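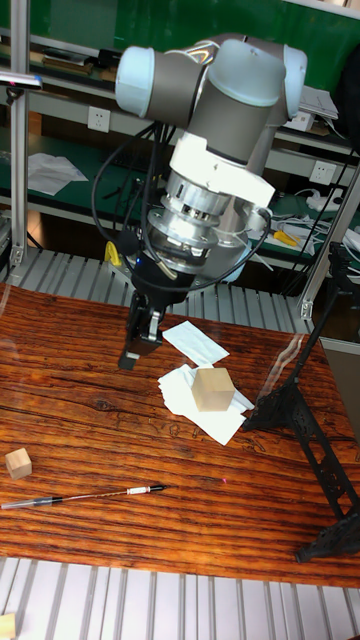 About Movby

Movby is a small research company in Miltmont. We work on one problem: getting a robot arm to pick up thin, soft things that share a table with solid ones. Tissue, napkins, wrapping paper and cleaning cloths are easy for a person and hard for a two-finger gripper. The fingers close on air, or they press into the table, or they take the cloth along with whatever is lying on it.

We started as a two-room lab doing contract work on packing lines. Customers kept asking for the same thing, and we kept telling them it was out of scope. After the third such request we dropped the packing work and took up the soft material full time.

What we do

Our method is called Memico. It is a way of teaching an arm from a small number of guided runs. An operator leads the arm through a task, and the software keeps a record of where the fingers were, how far they were open and what the camera saw. Memico then sorts each run into short stages: approach, touch, close, lift, release. When the arm works by itself, it picks the stage that best matches what it sees and carries on from there. If a grasp fails, it goes back one stage and tries again, where many systems would start over.

The order of stages matters most when things are stacked. To get at a tissue under a wooden cube, the arm has to move the cube first and put it down somewhere that leaves the tissue clear. We don't program that order. It comes from the recorded runs.

What we have found

Our main test set has 300 trials on a plain tabletop with wooden cubes of different sizes, tissue paper laid flat or crumpled, and everyday clutter such as pens. With 9 guided runs per task, the arm finished 260 of the 300 trials. The same arm with the retry step switched off finished 196.

Most of the remaining failures involve a flat sheet. A crumpled tissue has folds to pinch. A flat one doesn't, and the fingers have to come down very close to the table to get hold of an edge. A glossy surface makes this harder, as glare can hide where the sheet ends. We are working on a slower approach for flat sheets and expect to report on it in October.

How we work

We use standard arms and simple grippers. Custom fingers would raise our scores, but our partners mostly own ordinary equipment and want a method that runs on it. Test objects are cheap and easy to replace, so that other labs can repeat our trials without ordering anything special.

We publish failed trials along with the successful ones. Each entry lists the starting layout, the stage where the run stopped and the number of retries.

Who we work with

Najafi, a maker of packaging equipment, has supported the Memico project from its second year. It gives us access to a test line and has first use of the results in packaging. All other uses stay with us.

Visits and contact

Our lab is open to visiting researchers and school groups by appointment. Requests for trial records or the test layout can be sent through the contact form. We answer in the order received.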